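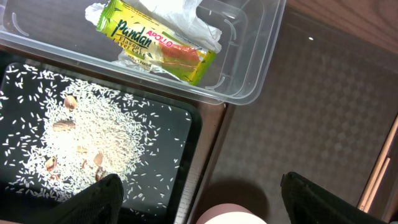
Cruzado Manipulation Group, Department of Mechanical Engineering

3.2 Collecting the sorting demonstrations

The task is simple to state: pick the nuts or seeds out of a tray of uncooked rice and put them somewhere else. It was proposed by the second author, Eamon Ó Briain, as a warm-up, and took up most of the winter. Figure 3 gives the wrist camera's view during one demonstration, with the left finger down in the rice beside two of the pieces.

Each demonstration was driven by a person using the Clekex hand controllers, while the wrist stream and joint positions were logged together. We collected 200 demonstrations from 13 operators. Operators were told to work at whatever pace they could keep up without swearing into the microphone, a rule added after the pilot (the audio channel has since been dropped).

The pieces are light brown, vary in shade and have papery, curled edges. Against white grains they are easy to see and tiresome to grip. A finger that comes down a little too far ploughs a neat furrow and buries what it came for. We kept these attempts provided the operator recovered, and 47 of the 200 contain at least one such recovery. A policy trained only on tidy work has no idea what to do with its own mess, a failing it shares with the authors.

We did not clear the surroundings. In Figure 3 a clear plastic container sits next to the black tray, holding a Pandan layer cake in its green and yellow wrapper and a crumpled white bag. Bright packaging of this sort takes up a fair share of the view and has nothing to do with the task, so the model must learn to leave it alone. The operators were held to the same standard, with mixed results.

Labels were added afterwards in Stultov. Virgilio Ambrosio marked the start and end of every grasp by hand, and a second pass settled the cases where a grain of rice had been picked up along with the target. We count these as successes if the piece left the tray. Purists may filter them out using the "passenger" flag.

Figure 3. Wrist view during a sorting demonstration: black tray with rice and light-brown pieces, clear container beyond.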